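MEDIA RELEASE
For immediate use

WOVOW ORDERS THIRD SEASON OF "PRUMONITZ", BOK-NAM LIM BACK AS SHOWRUNNER

September 24, 2022 - Wovow has ordered a third season of its small-town mystery drama Prumonitz. Eight episodes, one more than last time. Bok-nam Lim returns as showrunner and head writer. Nam-gil Yeo back in the lead as disgraced ferry inspector Corin Ban.

The writers' room opened in August and is well along. Outlines done for the first five episodes, scripts for two. Filming is planned for the same harbour locations as before, plus a new standing set for the Ban family house, which viewers have only ever seen from the street.

"We ended season two with Corin on the wrong side of the water and no boat," said Lim. "I get asked every week if he's dead. He isn't dead, Nam-gil would never speak to me again. But he's been gone a while when we pick up and the town has got used to it. His sister has, especially. That's the bit I wanted to write."

Season three picks up 163 days after the finale. The inquiry into the Soltex fire has been closed, the terminal has a new owner, and somebody has been paying Corin's rent. The flashback episodes are gone. Lim says the room tried one and threw it out.

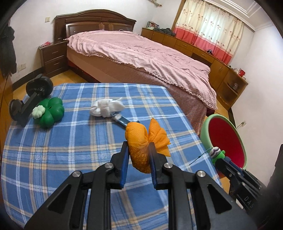 Yeo, who also directs for the first time this season (episode six), said he had asked for less dialogue and got more.

"There's a scene in the second script that runs eleven pages. Two people in a kitchen. I've read it aloud to my neighbour," Yeo said. "I'm told it will be trimmed. I'm hoping it wont be."

The first two seasons are streaming now on Wovow in their entirety. A fan rewatch over the winter drew 3,906 sign-ups and finished with a live script reading of the pilot, which sold out the same afternoon. A second reading is being looked at for the new season, details to come.

Casting for new roles is under way, including the terminal's new owner and a teenage cousin. Open call for locals as well, up to 80 background roles, no experience neccessary. Must be free for night shoots. Details on the Prumonitz page at Wovow.

No premiere date yet. Episode titles and first-look stills will go out once cameras roll.

Interviews with Lim are available by phone, mornings prefered. Yeo by email only until filming wraps. Requests through the Wovow press office, please put PRUMONITZ 3 in the subject line.

ENDS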